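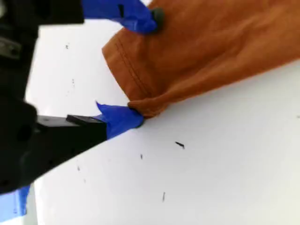 Rust-orange fabric, blue tape.

Two mixes of the Torvik album

Readers who own more than one copy of Torvik's Tirkulon will have noticed that the second side does not always sound the same. The question comes up most years. The short answer is that two different mixes were pressed under one catalogue number, and the sleeve gives no help in telling them apart.

The first mix was made at the Pusport studio straight after the sessions. It is the drier of the two. The drums sit in the centre, the bass is a little behind them, and the organ on the title track is kept well to the left. The vocal has very little echo on it. Gondix, the label, accepted this mix and pressed 1,181 copies, most of which went to shops near the band's home and to radio stations.

The second mix was made in June, after the label asked for a louder single. Only the single was meant to be changed, but the engineer had already taken the desk apart for repair and could not match the old settings when it was put back. All of side two was therefore mixed again so that the songs would sit together. Side one was left alone. The second pressing ran to 1,318 copies and used the new side two.

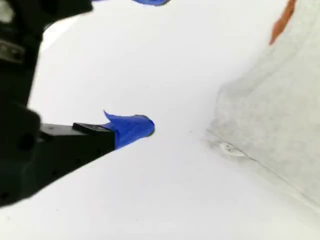 Page last changed: Mar 8, 2026

To find out which mix you have, look at the run-out area of side two, between the end of the music and the label. The first pressing has a hand-cut number with a short stroke after it. The second has the same number with the stroke crossed through. The mark is shallow and is easier to read under a lamp held low and to one side. The colour of the label is no guide, as both pressings used up the same stock of printed labels.

If the run-out is worn, listen to the last song. On the first mix the closing chord is left to die away and you can hear the tape hiss rise slightly before the cut. On the second the chord is faded by hand and is gone around 4 seconds sooner. The organ has also been moved to the middle, and this can be checked on headphones without a second copy to compare.

The cassette follows the first mix on both sides. The later compact disc follows the second, apart from the title track, which was taken from the single and starts with a count-in that is missing from every album copy. Its booklet says "original mix" throughout — this is wrong for side two and should be ignored when dating a copy.

Jacqueline Joly has sent in a list of run-out marks from her own shelves, including one copy with a first-pressing side one and no mark at all on side two. It plays as the second mix. We would like to hear from anyone with another like it. Please copy the marks from both sides exactly, with any crossings-out, and say which country the record was bought in.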